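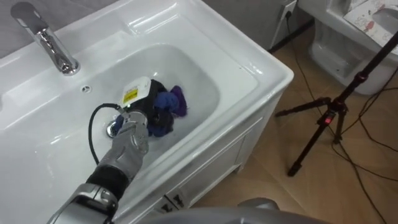
Campus Clothing Swap and Mending Group
Minutes of the May meeting

Meeting opened at 5:40 p.m. Twelve members present, so we had enough to vote. Minutes of the previous meeting were approved with one correction: the coat rack loan was for two racks, not three.

1. Spring swap
Final count was 123 people through the door. Knitwear and jeans went quickly. Formal shoes and anything in a very small or very large size did not. Leftover items are bagged and will go to the Vestitz thrift store on Aranda Street before the end of term.
Members asked for a proper changing area next time. Agreed to ask for the side room along with the main hall.

2. Budget
Balance stands at $3,575 after hall rental. The Jilta sewing machine needs a new foot pedal and a service. Approved, up to $150. A request to buy a second machine was put off until fall.

3. Dyeing workshop
Planned for the second week of the fall semester, with 20 places. Cotton and linen only. There was a long discussion on whether to charge. Vote was eight in favor of a $5 fee, three against, one abstaining. Participants bring their own garment, already washed.
The Clekau dye powders left from last year will be tested on scraps first. The navy came out purple last time.

4. Denim repair table
Will continue at lunchtime in the student center. Patches are running low. Members with old jeans past saving should bring them in to be cut up. Please remove zippers and buttons and put them in the jar.

5. Lookbook
Only four outfits submitted so far. Deadline extended to the end of May. Outfits must include at least one item from a swap.

6. Other business
The iron was left on after the last mending night. A sign will go up by the door.
The storage closet key is missing again. Whoever has it should return it to the front desk.

Next meeting in September, same room, 5:30 p.m.
Meeting closed at 6:35 p.m.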